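6. Storing the charging cables

Other guides promise a cable will coil itself if you hold it right. We have our doubts. Use the Stivine box and your hands.

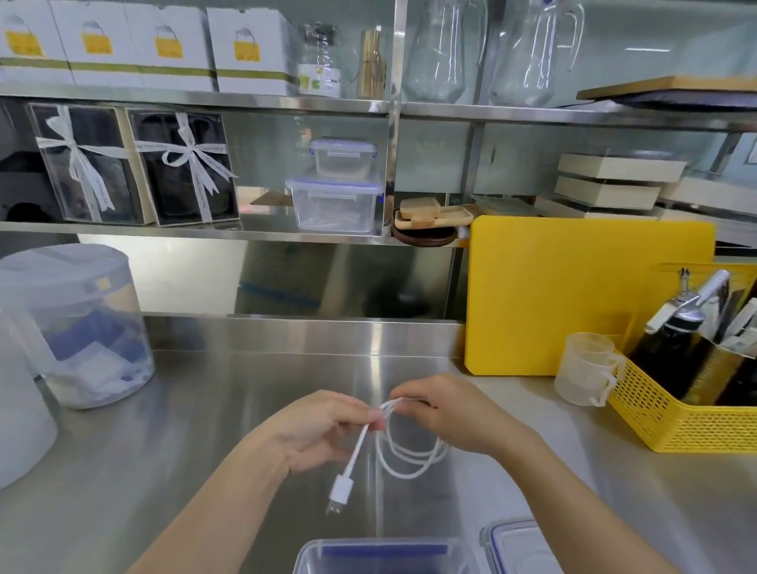

1. Unplug both ends before you coil. Keep the loops loose and few, with the plug left hanging free so you can find it later. Tight wraps look tidy and, in our view, shorten a cable's life.

2. If the cable is knotted, free the connector ends first. Pulling on the middle has yet to help anyone here.

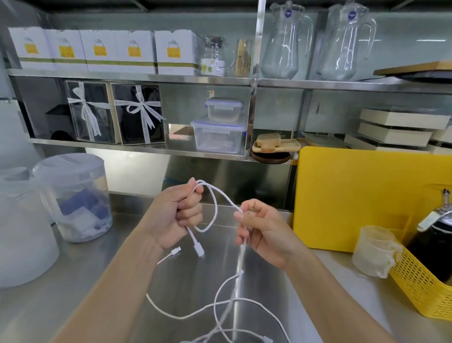

3. Coil each cable separately. Ildikó Orbán's "two at once" method is left out of this edition.

Caution: Do not trust a twist tie near food prep.

4. Lay the coils in the box, then put on the lid.

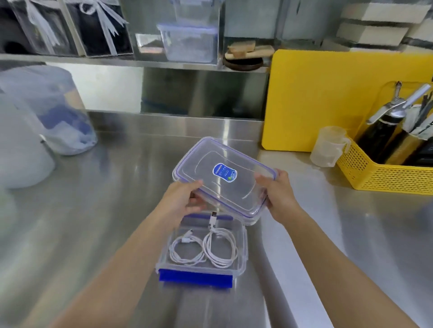

5. Press the clips down. If one won't close, a loop is caught under the rim. Spare lids: part 371.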